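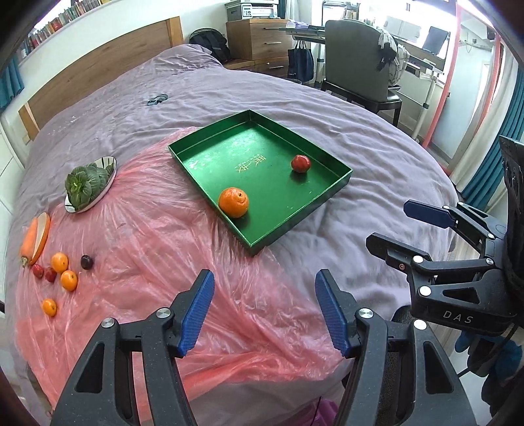
New house rules for hand-held gripper work land in Dremthorpe

If you record demonstrations with hand-held grippers in people's homes, you've got some reading to do. The Tremen working group has put out its first code of practice for the job, and I've spent most of an afternoon with it and a pot of tea. It's 18 pages long, it's written in English that a normal person can follow, and I like it a good deal more than I thought I would.

A bit of background for anyone who's only just wandered over from the factory side of this site. The group started up in Dremthorpe last winter, when a handful of small outfits doing home recording noticed they were all making up their own rules. One firm let people work on beds and sofas, another insisted on a bare table. One kept every failed grab, another threw them all away before anybody could look at them. When they tried to pool their recordings it was a right mess, and somebody suggested writing a few things down. The draft went out for comment in March and got 3,783 individual remarks back (I'm told a fair few were about commas).

The finished code has 13 rules. I won't go through the lot, but several of them will change how people set up in the morning.

The one that got the most argument is rule two, on where you're allowed to work. The early draft wanted a hard, flat surface at a fixed height, full stop. Balogun, who run home sessions in the north of the county, pushed back on that and so did Pirkby. Their point was that real homes are full of soft, lumpy places where things get put down, and if every recording happens on a clean worktop then the machine that learns from it will be hopeless the first time it meets a duvet. They won. Beds, cushions and rugs are all allowed now, as long as the surface gets written down in the session notes. I think that's the right call. I've tried picking an orange off a crumpled sheet with one of these tools and it's a completely different job from picking one off a table - the thing rolls into a fold and you end up chasing it with both hands like a fool.

There's a sensible bit on coverings, too. You can spread a sheet of plastic or cloth over the bedding to keep it clean, shiny ones included, but you have to note what it is and leave it in place for the whole set of takes. No whipping it off halfway through and carrying on under the same task name. Trays, plates and dishes get the same treatment. If a mirror-like plate is part of your layout, put it in the notes, because whoever sorts the recordings later will want to know why there's a strange bright patch in the middle of them.

Rule four is about food, and I'd say it's the one most of us have been sloppy about. Fruit and veg are lovely things to practise on. They come in all shapes, they're cheap, and a carrot asks something very different of your fingers than a plum does. But the code wants real produce and imitation produce labelled separately, and it wants real produce swapped out once it's bruised or soft. It also says, rather firmly, that anything handled in a session isn't to be eaten afterwards. I may have broken that one once or twice with a mandarin. Leafy things such as bok choy get their own short paragraph, with a note that a squashed leaf counts as damage even if the pick itself went fine.

Then there's the two-handed stuff. If you're working with a gripper in each hand, you now have to check both before you start: open and close each one fully, look over the finger pads for wear or tears, and make sure the screws at the pivots haven't worked themselves slack. It takes a minute or two. The pads have to match as a pair on each tool, so no more fitting one fresh pad opposite a bald one and hoping for the best (you know who you are!). The check gets repeated after every break.

Rule seven deals with cables and clutter, and it's the most everyday thing in the whole code. Loose cables should be coiled and kept out of the space where you're reaching. Chairs should be pushed back far enough that you won't catch one with your elbow. You don't have to strip the room, though. An earlier version asked for backgrounds to be cleared or covered with a plain screen, and that's gone completely. Bookshelves, curtains, desks, bags, clothes over the back of a chair - all of it can stay where it lives. The group reckons a lived-in room is worth more to the people training these systems, and I'm inclined to agree. It also makes the job a lot more bearable if you're doing it at home and don't fancy moving the furniture twice a day.

What can't stay is anything private. Before each session you're meant to look round the whole room from the height of the tool, and then again from a standing position, and turn over or put away letters, family photos, prescriptions and anything with an address on it. Open laptops are named specifically. Either close the lid or make sure nothing personal is on the screen, even if the thing is right across the room, as cameras pick up far more than you'd guess. If you miss something, there's a short procedure for getting that take pulled, and the code is clear that the person who owns up shouldn't lose pay over it. Good. I've heard of places where people kept quiet for exactly that reason.

On hours, the limit is nine sessions a day for one person, with a proper break after every third. Holding a tool out over a bed for a long stretch is rotten for your back and shoulders, and it's nice to see that said in print. Pirkby wanted the limit lower and may well get it next time. There's also a line saying you can stop whenever your wrist starts to ache and you don't need to ask first.

The last big one is about failed grabs. Keep them, label them, don't tidy up after yourself before the take ends. If the tomato rolls off the tray, it rolls off the tray. You finish the take, mark it as a miss and start again. I know this goes against every instinct, and I still catch myself wanting to nudge things back into place.

So who has to follow all this? At the moment, only members. Balogun and Pirkby have both signed, along with a few smaller groups, and Tremen says it'll accept recordings made under the old ways until December. After that, anything going into the shared pool has to come with a filled-in session sheet. The sheet is a single side of paper and took me about 9 minutes the first time, mostly because I couldn't decide whether my bedspread counted as "quilted" or "padded". I put quilted.

I've got a couple of grumbles. The rules on lighting are thin - there's one sentence on bright windows and it only tells you to write down that there is one. Anybody who has worked facing a window on a sunny morning could have told them there's more to say than that. And there's nothing at all on pets, which seems a strange gap in a code for working in people's homes. My cat has been in more takes than I have.

Comments on the next version open in January, and the session sheet can be picked up from the front desk at the Dremthorpe office between ten and four. Bring your own pen, as theirs was missing when I went.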